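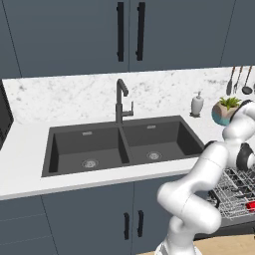

くすんだ青灰色の吊り戸棚に白い天板を合わせたキッチンのイメージ

住まいの色を語り合う「ナルテッティ暮らしの教室」、冬の回に長い列

2025年12月16日

寒さがいよいよ本格的になり、朝の台所に立つのがつらい季節になりましたが、そんな時期にこそ台所の話をゆっくりしましょうという催しが、グランステッド地区の市民ホールで開かれました。住まいと暮らしの講座「ナルテッティ暮らしの教室」の冬の回で、受付の前には開場前から列ができ、用意した椅子が足りずに隣の会議室から運び込む場面もありました。来場者は406人。9月の前回が小さな集まりだったことを思うと、ずいぶんにぎやかになったものです。

今回の題は「長く付き合える台所の色」。講師を務めたのは、内装の配色を仕事にしているダイアニ・ファルカンさんです。ブラジルの祖母の家の、黄色い扉の台所で育ったというファルカンさんは、色見本の束を抱えて登壇し、「店で選んだ色が家では違って見える、という相談がいちばん多いんです」と話し始めました。朝の光、夕方の光、そして夜の電灯の下で、同じ見本を同じ場所に立てかけて見比べること。できれば一週間ほどそのまま置いて、家族が何か言うのを待つこと。急いで決めたくなる気持ちをなだめるような語り口に、客席からは何度も笑い声が上がりました。

最近相談が増えているのは、青に灰色を混ぜたような落ち着いた色だそうです。白い天板や石目の壁と合わせやすい一方、北向きの部屋では思ったより冷たく感じることもあるため、床や布ものに少し赤みのある色を足すとよい、との助言がありました。熱心にメモを取る方も多く、質疑の時間は予定を20分過ぎても手が挙がり続けました。

後半は、地元の木工所リャノスの職人2人が加わり、古い戸棚の扉を塗り直す実演を行いました。下地をやすりで整える作業が思いのほか長く、「塗るのは最後のお楽しみ」と言いながら黙々と手を動かす姿に、前の列の子どもたちもじっと見入っていました。体験コーナーでは小さな板を好きな色に塗って持ち帰ることができ、乾くのを待つ間、初めて会った人どうしが自宅の台所の話で盛り上がる様子も見られました。

お茶の席には喫茶フォトゥスの焼き菓子とほうじ茶が並び、こちらも早々になくなったとのことです。家の改装を考えて来たという夫婦は「見本を借りて帰ります。決めるのは春になりそうですが、それもまた楽しみです」と笑顔で話していました。

次回は春に、照明を題材に開かれる予定です。参加費は520円（お茶代を含む）。申し込みは市民ホールの窓口で受け付け、詳しい日程は決まり次第、館内の掲示板で案内するそうです。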